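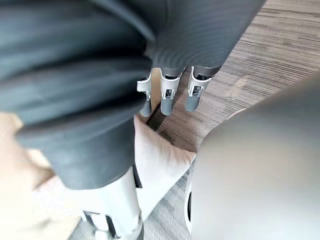
Three-fingered hand over a wood floor.

REFURBISHMENT LOG, STAGE 1, SERIAL 32

The booster came back with soot up to the second weld line and one leg not fully locked. I was assigned the engine section. My badge said Jutodex, my paycheck came from Telteck, and the work order said Harnesier, which was the name of the rocket and later the name of the company. I stopped trying to keep them apart.

The procedure for an engine section has 1,547 steps. A first-time reader needs two shifts to get through it. By then I had it mostly by memory, and I still read each line before signing, as required.

Steps one through 40 are safing. Vent the helium, confirm zero pressure, cap the lines, tag the caps. I tagged the caps. On the fourth cap there was already a tag.

It was an ordinary red tag with a wire loop. It had a step number, a date and a set of initials. The date was 8/10/20. The initials were mine. The booster had flown that morning with the tag in place, which was not possible, as the wire melts well below the temperature at the base during reentry.

I opened a discrepancy report. The form has a field for probable cause, and the field will not accept a blank. I entered "under review."

Quality asked for the closeout photos from before the flight. They showed the fourth line connected and torqued, with a stripe of inspection paint across the nut. No cap, no tag. I looked at the line again. It was capped. The stripe of paint ran across the cap and onto the fitting without a break.

We pulled the flight data. Helium pressure in the fourth line had held at 3,000 psi through landing. A capped line reads zero. The sensor supplier, Nägeli, ran its own check and reported the sensor within tolerance. The report was two pages long and had an invoice attached.

The review board met on a Thursday and considered three options: scrap the section, replace the line, or fly as is. Replacing the line took nine days and would use the last spare. Fly as is required a written rationale. I was told to write it, as the person most familiar with the hardware.

I wrote that the line had performed as designed on all flights to date. I wrote that the configuration on the ground did not match the configuration in flight, and that only the configuration in flight affected the mission. I expected the sentence to be struck. It was approved with one change - "did not match" became "differed from."

I went back to the section to finish the steps. At the fourth line I took out a fresh tag, because the old one had to go into evidence. I filled in the step number, the date and my initials, and twisted the wire closed. The wire was warm. I logged that.

Serial 32 flew again in December. It landed upright with all legs locked. I was on console for pressurization, and the fourth line held where it should until the engines shut down.

Two days later the booster was back in the bay. I read step one and signed it. When I got to the fourth cap there were two tags on it, and I reached for the form.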